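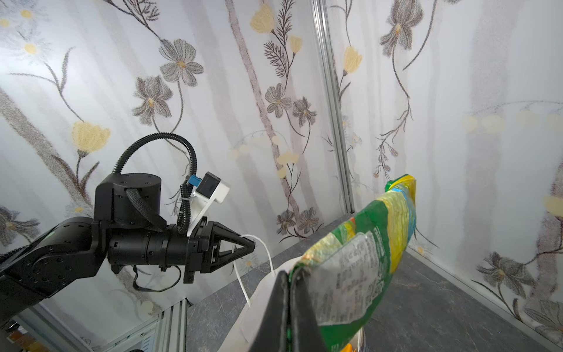
Asked by a visitor at the last open evening why a school club would spend a term on packing shopping, we gave a short answer: most of the hard parts of handling are in it.

3 min read
January, by the Radix web team

About Radix

Radix is the robotics club of Omer School. It is open to pupils from Year 10 upwards and meets in the Banda workshop from 3.45 pm. No previous experience is needed. New members begin with safety, then joint limits, then supervised driving.

The club's main project is two-arm packing. One arm manages the handle of a bag while the other brings the items. The items are ordinary groceries, mostly sweets and snacks in soft packets. A soft packet bends when it is gripped and rarely lies the same way twice, so a fixed list of positions is of little use. Members work from camera views at the wrists and a wider view of the whole cell. 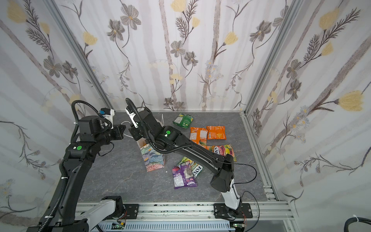 The two-arm cell, with snack bags laid out for packing.

Each run is recorded and given a number. A run counts as complete when every item on the sheet is inside and both grippers are clear. Dropped items are logged separately from missed grasps, as the two faults have different causes. The log stood at 2,104 runs at the end of last term, of which 147 were set aside because the sheet had been filled in wrongly. Discarded runs keep their numbers.

Members rotate between driving, resetting the table and keeping the log. A shift at the controls is limited to 20 minutes. 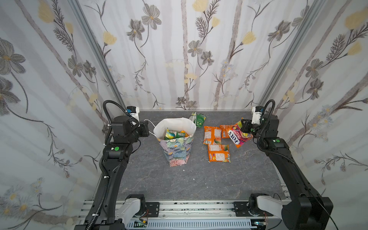 One parent wrote to ask if the work leads to a qualification. It does not. Time in the club may be entered as a skills activity, and the log can be used as evidence for a project report if the pupil took part in the runs it covers.

Each year the club enters the Dönmez Cup, a schools' contest in handling and sorting. Entry is by team, with a written method statement and a timed task. Past method statements are kept in the workshop and may be read there.

Places are offered in September and January. Forms are available from the school office and need a parent's signature.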